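Kitchen tips for robot club, coffee task

Jotting these down before I forget, mostly for the new lot starting after the break. Coffee task is worth the most points at Plenerlow and we lose most of them on silly kitchen stuff, so read this first, code second.

Filters. Fold the seam over and crease it hard with a thumbnail, then open the cone right up. A lazy fold springs back and leans out. Partial marks only if it's not sitting down in the dripper.

Fan the stack before you start. Fresh out of the packet they cling and the gripper comes up with 3 or none. Razia Qureshi flicks hers like a pack of cards, works a treat. Keep them in the open packet so they dont slide about.

Glass. Wipe it with a dry tea towel, no polish. Greasy fingerprints = slippy fingers on the arm. Glare is a pain too, turn the lamp before touching any thresholds, we wasted a whole evening in April on that. 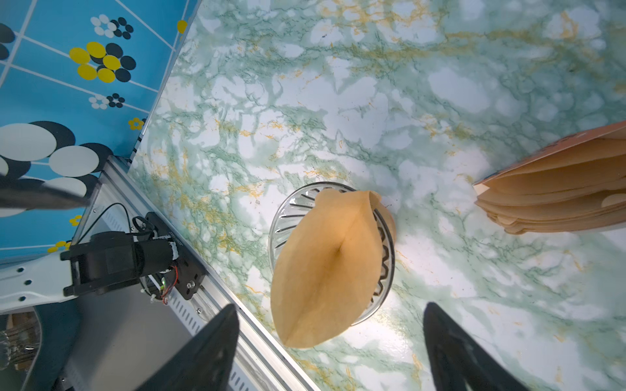
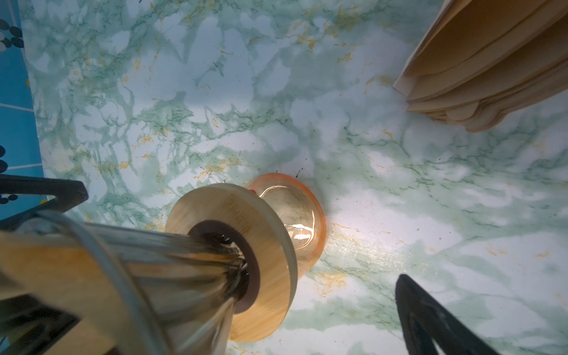 Filter and dripper, and the amber bowl.

Grip force. Start low, go up in small steps. Write the number on the sheet. Not your hand, Maham.

Grounds. Use old dried ones for practice, fresh is a waste of money. Spread them on a baking tray overnight or they go mouldy in the tub (we know). Spills: soft brush, then a barely damp cloth. Never spray anything near the wiring!!

Bowls. Small blob of museum putty underneath if it skates about. Allowed in practice, NOT on the day, so wean yourselves off it by week 4.

Marble effect top. Looks lovely, hides every crumb going. Run your palm over it before each go, a single bit of grit will tip a dripper. No bleach on it, washing up liquid is fine.

Paper filters for practice can be reused til the crease goes furry, then bin them. Team Lurkau were using 11 a session, bit much.

Last one out wipes down, arm parked, power off at the wall. Log book goes back in the Gara cupboard, top shelf, and somebody please buy more tea towles.

Maham Magsi, Jun 9, 2020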